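Review: The Wondwood prayer kneeler
By Karthikeyan D'Souza
October

I bought the Wondwood in the spring after my knees gave up on the cushion I had used for years. It has been through morning prayer most days since, and our home group borrowed it for a weekend of intercession at Flitevton.

It comes flat in a box with six bolts and one sheet of instructions. Putting it together took me over 110 minutes, mostly my own fault, as I fitted the book shelf upside down and had to start again. The finished kneeler is steady and doesn't creak.

The padding is firm. I can manage half an hour without shifting, and on the old cushion ten minutes was enough. The armrest is set a little high for me, though my wife finds it right. The shelf holds a study Bible and a notebook, but a large-print Bible slides forward unless you lay it flat.

At £282 it is not cheap. The Joseph, which our pastor uses, costs less and folds away, but the pad is thin and the legs wobble on carpet. I tried a Brirnari as well and found it too narrow at the knee.

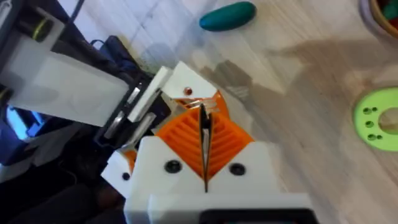
Orange ribbed parts on a white housing, over a light wooden floor.

Two complaints. The cover can't be taken off for washing, so spills have to be sponged. The screw caps also work loose, and I have lost three so far. Wondwood sent replacements when I wrote to them, but they took a month to arrive.

I would buy it again for use at home. For a church that has to clear the room after each meeting, I would go for the Joseph and add a thicker pad.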